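About Sturnix

Sturnix furnishes small apartments and rents out the things that go in them. We started in a two-room office above a shoe repair shop in Isside with a van, a storage unit and 138 table lamps bought from a hotel that was closing. Most of those lamps are still in use. We now look after 605 apartments and keep 3,000 lamps, side tables, chairs and vases on our shelves at the Cadwaladr Street warehouse.

What we do

A customer tells us the size of the room and how long they plan to stay. We bring the furniture, set it up, and pick it up again at the end. The shortest rental is one month. There is no longest. Delivery inside Isside is included in the monthly price, and so is one exchange per item, for people who find that a table looked smaller on the website.

We rent to tenants, to landlords who want a place ready before it is shown, and to offices that need a corner where visitors can sit down. We do not rent beds or mattresses. For those we send people to the store next door to our warehouse, and we can usually collect on the same trip.

Lamps first

Lighting is still the largest part of what we do. Many older apartments in town have one ceiling light per room and few outlets, often in awkward spots, so the question of where a lamp can stand is mostly a question of where its cord can go. Our setup staff look at the outlets before they carry anything in. If a table has to move two feet to the left to keep a cord out of a doorway, we move it and then ask whether the customer can live with it.

The Stanutine set is our most requested package. It is a round table with a pale top, a table lamp with a drum shade and a black base, and a small bunch of artificial sunflowers. The flowers began as something to put on the table for the website, and customers kept asking why they were not included. They are now. They need dusting every few weeks and nothing else.

How a table is set up

The table goes in first and is checked for wobble. The lamp comes next, set far enough in that an elbow will not catch the shade. The cord is laid over the top toward the nearest outlet, with a little slack – never pulled tight across the edge. Then the lamp is turned on. We look at it with the ceiling light on and again with it off, and change the bulb if the customer finds it too bright. Flowers go beside the lamp, where they get some of the light.

When a lamp comes back to us, the shade is brushed, the base is wiped, and the cord and plug are checked over their full length. A lamp with a damaged cord is taken out of stock until it has been rewired. We replace shades that have yellowed, although a few customers have asked for the old ones.

Visiting us

The showroom is at the front of the warehouse and is open 5 days a week. You do not need an appointment to look around, but please call first if you want to bring a car to the loading door. In June we close for a week to go through the whole stock, and deliveries stop for those days. Rentals already in place are not affected, and the phone is still answered in the mornings.

The Stanutine table and lamp

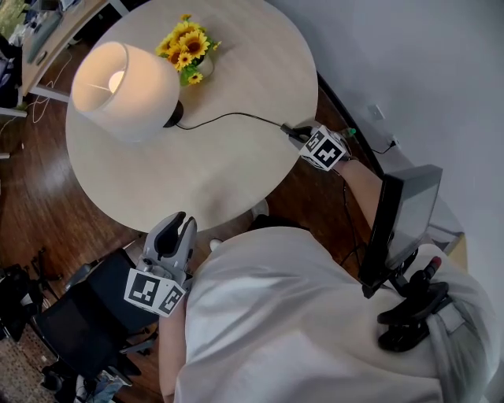
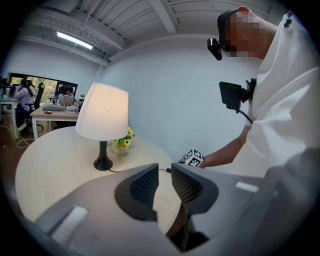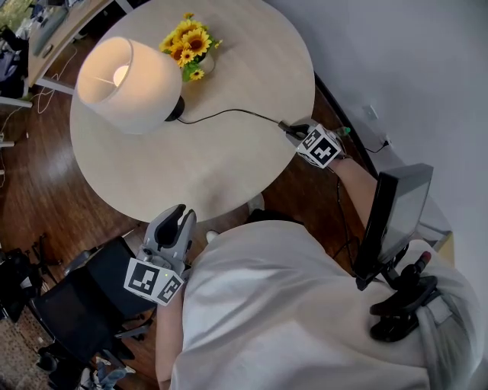
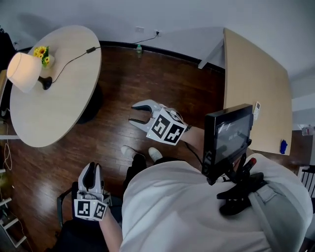
Round table, drum-shade lamp and sunflowers, with the lamp on.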